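3.2 Episode length and listener retention

Film podcasts that divide a feature into short segments, commonly one minute of screen time per episode, present an unusual case for retention studies. The unit of publication is fixed by the film and the number of episodes is known before the first is recorded. A listener who begins such a series can therefore see how much of it remains. We compared two series of this type, hosted on the Zindis platform, with a conventional weekly review programme, Clondstead, produced by a similar team and promoted through the same channels.

Download logs were supplied for 748 episodes. Trailers, reposts and live recordings had been removed by the host before transfer. A download was counted when at least three minutes of audio had been requested from a single address within one day, which excludes most automatic fetches but also excludes listeners who abandon an episode during the opening theme. The threshold was set before the logs were opened and was not changed later. 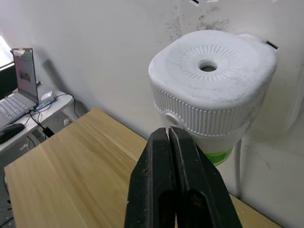 Retention was measured as the share of addresses present at episode 10 that were still present at each later episode. The first nine episodes were left out of the baseline. Both segment series had been recommended on larger programmes at launch, and the early figures contain many addresses that appear once and do not return. Hirose's correction for shared addresses was applied to all three programmes, with the household parameter left at its default value.

Figure 4 gives the retention curves. The two segment series fall steeply until around episode 30 and then flatten, with small rises at episodes covering well-known scenes. Clondstead shows no comparable plateau. Its losses are slower at first and continue at much the same rate to the end of the logs.

Figure 4. Retention by episode number for two segment series and one weekly programme. Baseline: episode 10.

Guest appearances were coded separately. An episode was marked as a guest episode if a person outside the regular hosts spoke for more than half of its running time. In the segment series, guests usually stayed for five consecutive episodes, so the effect of a single appearance cannot be separated from the effect of the block. We therefore report blocks only. Blocks with a guest who hosted a segment series of their own kept more listeners into the following block than those with other guests, though the difference was small and was absent in the second half of each run.

A short questionnaire was sent in June to 200 subscribers to the Rirkholm mailing list, which serves both segment series. Respondents were asked whether they watched the matching part of the film before listening. Most did not, and several had not seen the film for many years.

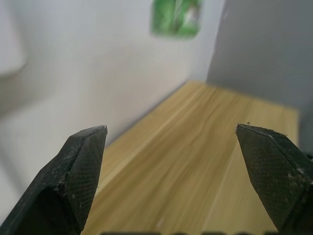

Nanami Kaneko objected, on reading a draft of this section, that the mailing list over-represents people who finish a series, and that a listener who left at episode 12 would hardly have stayed subscribed to it. We accept the point. The questionnaire is used below only to describe the habits of committed listeners, and no retention figure depends on it.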